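Odby for literary translators: a happy review after one long book

I finished my first novel in Odby in August, all 2,957 segments of it, and I'm already loading up the next one. I translate from Greek, mostly family sagas with a lot of shouting at dinner, and I've never had a tool that put up with dialogue this well!

The big thing is that Odby lets you see the paragraph. My old program chopped everything at the period, so a grandmother's rant became 10 lonely boxes. Now I can merge, split and reorder as I like, and the memory still finds my earlier wording. I had a nickname that turns up in chapter two and then vanishes until the very end - Odby remembered how I'd handled it, and it offered my two rejected tries as well.

Notes are lovely too. My editor, Vasiliki Tsolakis, left hers right beside the line, and we argued happily over one pun for a week.

Small gripes: the search ignores accents whether you want it to or not, and my glossary of 1,361 terms took about a minute to open.

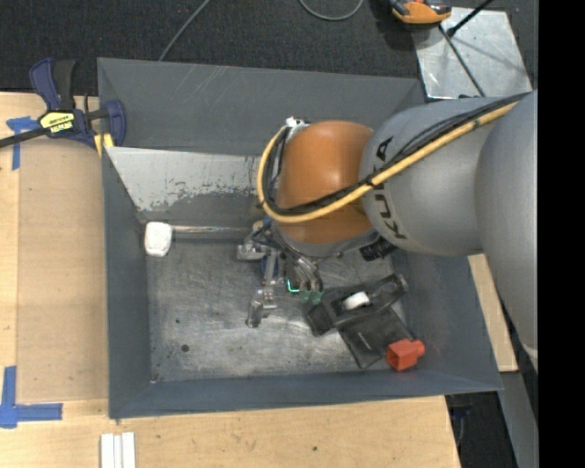 Who should try it

Anybody who translates fiction and talks to themselves while doing it. If you mostly do manuals, the extra freedom may just get in your way.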